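水厂开放日:一次去Storninow的流水账

我对旅行目的地的要求一向不高,有水喝、有地方坐就行。按这个标准,Storninow的自来水厂应该算得上顶级景区,水管够,坐的地方嘛,后面再说。

起因是我在Zorkby多住了几天。Zorkby是个什么都有一点、什么都不值得专程来看的城市,教堂有一座半(半座在修,修了很久,脚手架本身已经上了明信片),河有一条,河边卖烤香肠的摊子比河热闹。旅馆前台见我第三次问"附近还有什么可看",从柜台底下摸出一张折过的传单,用一种把过期优惠券送出手的表情递给我。传单上写着:Storninow水厂,五月开放日,欢迎全家参加。背面印着一滴长了眼睛和胳膊的水,正在竖大拇指。

我没有带全家,只带了一把伞。

去的路

从Zorkby到Storninow坐郊区巴士,五站。听上去很近,可这五站里有一站叫"采石场",有一站叫"采石场上",中间隔着一段让人怀疑人生的盘山路。车上除了我,还有一位抱着纸箱的老先生,纸箱里有只鸡,每逢转弯就叫一声,作用跟报站差不多。

车停在一块什么也没写的牌子旁边。司机朝山上指了指,门就关了。

上山的路修得不错,两边是椴树,树底下每隔一段就有一个铸铁井盖,上面铸着水厂的老厂名。后来我才知道,我走的这条路底下就是主管道,等于一路踩着全镇人的早茶上的山。路边还立着一排小石桩,桩头漆成蓝色,刻着字母和数字,我琢磨了一路,以为是登山步道的标记,还挺认真地跟着走,结果跟到了一户人家的菜园门口。那家的狗对我的解释不感兴趣。

这些石桩是管线标志,给挖沟的人看的。本地人从小就认得,就像别处的小孩认得红绿灯。

门口

水厂大门口摆了一张桌子,桌后坐着一个戴遮阳帽的姑娘,负责给每个人的手背盖章。章的图案还是那滴竖大拇指的水。门票不要钱,但要在一张表上填写"您从何处得知本次活动"。选项里没有"旅馆前台想打发我走",我选了"其他"。

进门先听欢迎词。厂长是个高个子,穿了一件显然只在开放日才穿的西装,站在一台旧水泵前面,从罗马人的引水渠讲起。我一直很佩服那些能从罗马人讲起的人,这说明他们对时间的看法和我不一样。罗马人讲完是中世纪,中世纪大家喝啤酒,讲得很快;接着是霍乱,讲得很细,前排有个妈妈把小孩的耳朵捂上了。等讲到本厂建厂,太阳已经从水泵的左边移到了右边。

建厂的故事倒真有意思。Storninow原先没有自来水,全镇靠广场上的一口井,谁家先打谁家后打是有规矩的,规矩复杂到需要专门的人来吵架。后来镇上的啤酒厂嫌井水不够,自己掏钱从山上引了一条管子下来,引完发现水用不完,就顺手卖给街坊。又过了些年,卖水比卖啤酒还赚,啤酒厂就关了,水厂留了下来。厂长讲到这里停顿了一下,人群里有几位上了年纪的先生集体叹了口气。看得出来,这件事镇上至今有不同意见。

滤池

参观分成小队,每队跟一个讲解员。我们这队的讲解员是滤池车间的老师傅,说话很慢,走路极快,所以大部分内容是我在小跑中听到的。

滤池是一个个长方形的大水槽,水从上面进,穿过一层沙,再穿过一层更粗的沙,再穿过一层石子,从底下出去。原理简单得令人失望。我问老师傅,就这样?他说,就这样。我问沙子从哪里来,他的眼睛立刻亮了。

接下来的时间全部献给了沙子。沙子要圆的,不要有棱角的;要一样大的,不要大大小小混在一起的;河里的沙好,海里的沙不行,采石场的碎石粉根本不配叫沙。他从口袋里(是的,口袋里)掏出一小瓶沙子,让我们传着看。我捧着那瓶沙子,努力做出鉴赏家的样子,旁边一个小男孩比我诚实,说:"跟我家猫砂一样。"老师傅沉默了片刻,说猫砂的颗粒要粗得多。

反冲洗是这一段的高潮。老师傅说,沙子用久了会堵,就得让水倒着走,把脏东西顶上来冲掉。他扳了一个开关,水面先是鼓起一个包,然后整池水翻成了咖啡色,所有人都往后退了一步,又都往前凑了两步。这大概是整个开放日唯一称得上刺激的环节,为此鼓掌的人很多,我也鼓了。

出来时他嘱咐我们,回家以后水龙头如果出黄水,先放一会儿,别急着打电话。我感觉这句话才是他今天真正想说的。

配水间与一屋子的阀

滤池过去是配水间,一座红砖房子,里面的管道比我的腰粗,漆成深绿色,拐来拐去,像有人把一只巨型铜管乐器拆了又凭印象装回去。地上铺着格子钢板,走上去咣咣响,底下黑洞洞的,能听见水声。

我以前从来没有想过,一座城市的供水,靠的是一大堆可以拧的东西。山上有阀,路口有阀,街角有阀,楼底下有阀,最后到你家水槽底下,还有一个你从搬进来那天起就没碰过的小阀。从头到尾,水要么在走,要么在等人放它走。

配水间的讲解员是个年轻人,刚工作不久,对阀门怀有一种初恋般的热情。他说闸阀的道理和乡下水渠的闸板一模一样,拧手轮,里面那块板子往上提,水就过去了。他反复强调,闸阀要么全开,要么全关,千万不能开一半,开一半水流会冲刷闸板,久了就关不严。他讲这话时看着我们每个人的眼睛,仿佛知道我们中间有人家里正开着一半。
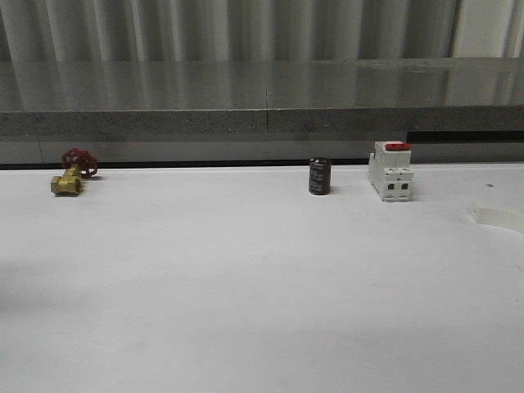
Zuzana Čierny读了这篇的草稿,回信说开一半还算轻的,真正要命的是十几年不动它。她那栋老楼的总阀,整栋楼没有一个人拧过,等到地下室冒水那天,几个大男人轮流上去拧,手轮拧下来了,阀没有关。她说后来全楼立了规矩,每年入冬前去拧一圈再拧回来,谁也不许说这是瞎忙,还说我应该把这一条写进去,比罗马人有用。

我照办了。写完之后去看了一眼自家水槽底下,那只阀的手轮上挂着一个装塑料袋的塑料袋。我试着拧了一下,它纹丝不动,我们互相看了一会儿,我把柜门关上了。

回到配水间。年轻人让大家轮流去转一个大手轮,说是和管道断开的,随便转。小孩们排起了队。这手轮转起来很沉,转到一圈会咔地响一声,我前面的一位女士转得十分投入,后面的队伍已经开始有人清嗓子。轮到我的时候,我也很投入。这种东西有种难以解释的魅力,你转了半天,什么也没有发生,心里却觉得替全镇办了件事。

墙上挂着一张老照片,是早年的配水间班组,一排人穿着背带裤,胡子都留得很有原则。年轻人指着最边上那位说,他一辈子只管一个阀,早上开,晚上关,退休那天厂里把那个阀的手轮卸下来送给了他。我问那阀后来怎么办,他说,换了一个手轮。

午饭,或者说关于午饭的想法

院子里搭了棚子,由镇上的Plirko面包房供应吃的。Plirko只卖两样东西:一种夹酸奶酪的面饼,和同一种面饼不夹酸奶酪。排队的时候我听前面的人讨论,今年的面饼比去年薄。后面的人则认为去年的面饼就比前年薄了。照这个速度,再过几届就该透光了。

喝的当然是水。水厂把自家的水装在大玻璃罐里,罐口泡着薄荷,旁边立了块牌子:请品尝,并与瓶装水比较。另一张小桌上放着蒙了标签的杯子,让人盲尝打分。我喝了一杯,又喝了一杯,觉得都是水。可是发评分表的先生站得很近,我只好在"余味"一栏写了"悠长"。

下午公布结果,自来水赢了。考虑到瓶装水是谁买的、谁倒的、分数又是谁算的,我不觉得意外。不过平心而论,山上的水确实好喝,凉,没什么味道,咽下去之后也没有什么要说的。好水大概就该这样。

坐的地方是几条长凳,早被全家参加的那些全家占满了。我站着吃完了面饼,酥皮掉在鞋面上,一群麻雀围着我的鞋开了个会。

集市

午后院子另一头开了个小集市,摆摊的多半是给水厂供货的厂家。有卖水表的,有卖滤芯的,有卖一种能听出漏水的耳机的(试戴后我听到了自己的心跳,被告知那很正常)。排场最大的是Doležal,做管件的,摊位上铺了桌布,还有薄荷糖。

Doležal的推销员把我当成了一位来采购的工程师,可能因为我打了伞,又背着手。我没有及时否认,这是我的错。他问我那边用什么口径,我说看情况。他深表赞同,说现在的人就是不懂看情况。我们由此谈得十分融洽,他给我讲了黄铜和塑料的恩怨:老师傅只认黄铜,沉,压手,拧起来心里有底;年轻人爱用塑料,轻,便宜,不生锈,一个人扛一捆就上楼了。他自己家里呢?他压低声音说,厨房是黄铜,地下室是塑料,太太不知道地下室的事。

后来他又谈到管夹。我从前以为管子是自己待在墙上的,他听了这话,对我的工程师身份终于起了疑心。他说管子会动,水一冲它就动,热了伸长,冷了缩短,夜里在墙里咯噔一声,多半就是夹子没有夹好。很多人为这一声请过修暖气的,请过电工,据他说还有人请过神父。 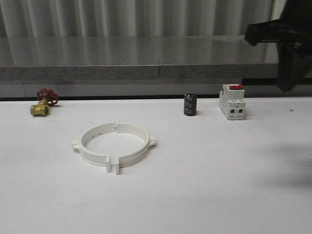 夹子的讲究在于不能太紧也不能太松。太紧了管子伸不开,憋着劲,迟早在别处出毛病;太松了就跟没夹一样。他用两只手比画着,虎口一张一合,讲得很像婚姻顾问。旁边有位老太太听了一会儿,说她丈夫就是太松,推销员问的是管子,她说她讲的也是管子。

我最后买了一包橡皮垫圈,是整个摊位上最便宜的东西,算作对他那番热情的补偿。这包垫圈我至今不知道能装在哪里,但家里有了它,心里踏实一点。推销员送了我一颗薄荷糖和一本目录,目录厚得可以垫桌脚,后来也确实垫了。

水塔

传单上说,参观的压轴节目是登水塔。水塔在厂区后面的坡上,砖砌的,下面细上面粗,戴一顶铁皮尖帽子。入口处有告示:200级台阶,心脏不好者请量力而行。我的心脏没有问题,膝盖没人问。

楼梯绕着塔壁往上走,很窄,上去的人和下来的人必须有一方贴墙吸气。当地人对此有一套礼仪,上的让下的,瘦的让胖的,抱小孩的谁都得让。我在中途贴墙贴了很久,一整个合唱团从我面前下来,一个接一个,每人都说了一声谢谢,音高各不相同。

塔壁上隔一段挂一块说明牌。有一块说,水塔的道理就是把水先抬到高处存着,大家用水的时候,让它自己往下流,所以停了电也能有水。另一块说,水塔一天里用得最凶的时候是早上和足球赛的中场休息。牌子旁边附了一张曲线图,是某次决赛当晚的用水量,上半场平平的一条线,中场忽然直直地蹿上去,全镇的人同时站起来,去了同一个地方。这是我见过最诚实的球评。

还有一块牌子写着,当年修塔的工头和镇长打赌,说塔顶能看见Zorkby的教堂,看不见就少收工钱。塔修好了,差一点,被一座山头挡住。工头自己贴钱又加高了一截,就是现在上面那圈颜色不太一样的砖。我上去特地找了找,教堂是看到了,主要看到的是脚手架。

塔顶有一圈小窗,风很大。往下看,水厂整整齐齐地摆在坡上,滤池一格一格亮着,像谁把几面镜子晒在院子里。再远是镇子的红屋顶、铁路、采石场,还有采石场上。讲解水塔的是一位穿羊毛背心的先生,他背对着这么好的风景,面朝墙上的一根玻璃管,给我们讲水位。他说他每天上来看一次,现在早就有仪表了,在山下办公室里就能读数,他还是每天上来。有人问为什么,他想了想,说仪表不会告诉你窗户开着没关。

他还透露,水箱清空的时候可以进去,在里面唱歌特别好听,合唱团每年就是冲着这个来的。今年水箱是满的,合唱团只好在外面唱。我这才明白他们下楼时那股子失落从何而来。

抽奖

下山之前还有抽奖。奖品摆在厂长讲话的那台旧水泵旁边,三等奖是印着那滴水的围裙,二等奖是Plirko的面饼券,一等奖是1000升自来水,从水费里抵扣。主持人宣布一等奖的时候,声调是按照汽车的规格来的。

中奖的是一对年轻夫妇,刚搬来,还没有装水表。厂长当场愣了一下,和旁边的人商量了几句,改口说装表的费用厂里想办法。掌声比刚才热烈。我觉得这一段如果是安排好的,安排得真不错;如果不是,那就更不错了。

我的号码差一点中围裙。那滴水的围裙我后来想过好几次。

回程

开放日下午五点结束,巴士却在结束前一刻钟就开走了。这件事传单上没有写,戴遮阳帽的姑娘倒是知道,她说大家都有车。我说我没有。她很同情,给我手背上又盖了一个章。

于是我沿着来时那条路往下走,走在主管道上面。有蓝头的石桩作伴,这一回我认得它们了,没有再去拜访那户人家的菜园,狗隔着篱笆目送我,略显遗憾。天色还早,椴树底下凉快,偶尔经过一个井盖,蹲下来能听见底下有水在走,声音不大,很匀。一个骑自行车的人从后面超过我,回头看了一眼那个蹲在井盖旁边的外地人,没有说什么,把铃按了一下。

走到采石场上那一站,居然等到了一辆加班车。抱纸箱的老先生也在车上,纸箱空了。我没好意思问。

回到Zorkby,旅馆前台问我好不好玩。我说好玩,还讲了滤池、闸阀、管夹、球赛中场的曲线,讲着讲着发现自己是从罗马人讲起的。前台礼貌地听到霍乱,电话响了,她接电话的速度我从来没有见过。

上楼以后我拧开洗手池的水龙头,出来的水有点黄。我放了一会儿,没有打电话。

给想去的人

开放日一年一次,在五月,镇公所门口会贴通知。穿平底鞋,配水间的格子钢板专吃细鞋跟。面饼要夹酸奶酪的那种。水塔最好一开门就去爬,等到午后楼梯上全是吃饱了的人。Doležal的摊位如果还在,薄荷糖可以多拿,口径的问题一律回答看情况。回程的巴士,请务必问戴遮阳帽的那位,早点问。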